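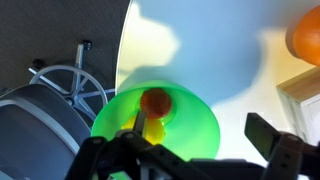
According to one visitor's entry in the Jorkeck comment book, the pauses between movements were the most instructive part of the afternoon, and the operators could have talked through more of them.

The Makori open day is a public demonstration of robotic manipulation held each November by Jorkeck at its Brunel laboratory. The most recent edition drew 274 visitors.

Demonstrations centre on tabletop sorting with a two-fingered gripper. Toy fruit, printed cubes and open containers are set out on a round white table, and their positions are changed between runs. A green plastic bowl and a slatted wooden tray serve as containers. Motion is planned by Flukance, the laboratory's in-house control software, which logs each grasp attempt. The log for the day listed 198 attempts. Translucent and glossy objects are included to test colour recognition in daylight.

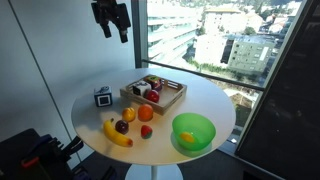 Visitor access

Entry is free. Groups are admitted for 52 minutes, and the last group enters at 3 p.m. Visitors may propose a layout for the table but do not handle the controls.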